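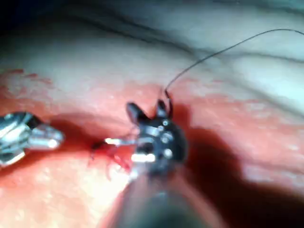 **Suture thread** is the strand of material with which a surgeon closes a wound or joins two pieces of tissue. The word *suture* is used both for the thread and for the stitch made with it. This article treats mainly the thread and its handling inside the body, where the fingers cannot reach and the work is done with long instruments.

## Materials

Threads are divided first into absorbable and non-absorbable. An absorbable thread is broken down by the body after a period which depends on the material, and it is commonly chosen for deep layers. A non-absorbable thread keeps its strength for much longer. On the skin it is usually taken out when the wound has closed, but in deeper places it may be left permanently.

The older materials are silk, linen and catgut. Catgut, in spite of its name, was made from the intestines of sheep or cattle. In the twentieth century synthetic threads such as nylon, polypropylene and polyglycolic acid took over a large part of this use.

## Structure

A *monofilament* is one single smooth strand. It slides easily through tissue, but it has "memory", that is, it tends to return to the curve in which it was packed, and its knots need more throws to be safe. A *braided* thread is made of several fine filaments. It is softer and holds a knot well, though it pulls more at the tissue and can carry fluid along its length.

## Colour

Many threads are dyed black, blue or violet. The purpose is practical: living tissue is mostly pink or red, and a fine dark line stays easy to follow against it, also when there is some blood in the field. Undyed threads exist too and are preferred by some surgeons close under the skin, where a dark strand might show through.

## Handling with instruments

In keyhole and robotic surgery the thread is held between the jaws of a needle driver or a grasper. The jaws are short in relation to the shaft, and in robotic instruments they are carried on a jointed wrist, so that the needle can be turned at angles which a straight instrument does not permit.

Several habits are taught to beginners:

- The tail is kept short, for a long tail easily becomes lost behind the tissue.
- The thread itself is gripped lightly, and as near to its end as possible, as a crushed strand can break later under load.
- The loop is laid down before the second instrument reaches for the end.

The sense of touch is reduced or absent with many such systems. The operator therefore judges the tension by eye, from the way the thread straightens and the edges of the tissue come together.

## Practice

Knot tying is usually learned outside the operating theatre, on foam pads, silicone sheets or animal tissue. The Mabaso knot board, a simple frame with 24 pegs, and the Judlow pad, which has 3 layers of different softness, are both used for this purpose.

## See also

- Needle driver
- Surgical knot
- Wound closure

*Last revised 10 April 2025*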